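Murnildale toy library asks families to check the bottom of the toy box

The Murnildale toy library is getting its building sets ready for the summer, and if you have ever borrowed one you will know how much that means to the children here, and to a good many of the grown-ups too! The sets are the most borrowed thing on the shelves by a long way, with 436 loans over the past year, and after all those living room floors and kitchen tables they have come home a little mixed up. Blocks from one set have found their way into another, and all sorts of other odds and ends have come along for the ride. Sorting is the slow part, as anyone can guess from the red and dark green blocks lying every which way in the gray metal bin, with shiny bits of metal in among them.

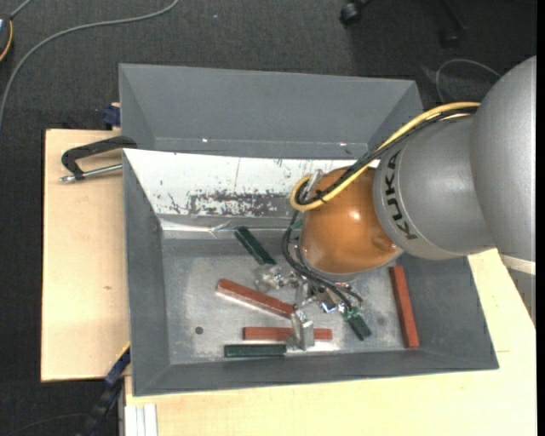
The library, which has shared the old Skurko building with the sewing group since it moved from Jusholm Street, will keep its building sets off the shelves until the end of May. Everything else can be borrowed as usual, so there are still puzzles, dress-up clothes, ride-on cars and that very popular wooden train (the waiting list for the train is still open, and yes, it is still long).

When the sorting is finished there should be 28 complete sets ready to go out again, each in a new cloth bag with a drawstring and a label sewn on the front. The bags were stitched by the sewing group from fabric donated by Demirtaş, the curtain shop by the bridge, so expect some very cheerful stripes. Another 18 sets are short of a few pieces, and those will be put together into big mixed boxes for play mornings and birthday parties, where it hardly matters if a roof is red on one side and green on the other.

Families are kindly asked to have a look under the sofa, in the car and at the bottom of the toy box for any stray blocks. They can be dropped through the slot in the front door at any hour, in an envelope or a bag if you have one handy, and there is no charge for anything that comes back late.

The building sets return to the shelves in June with a morning of open play, starting at 10 a.m. and finishing at noon. Juice and buns will be served, and children of all ages are welcome. The loan period stays the same as before, at two weeks, and sets can be reserved at the desk from the first morning they are back.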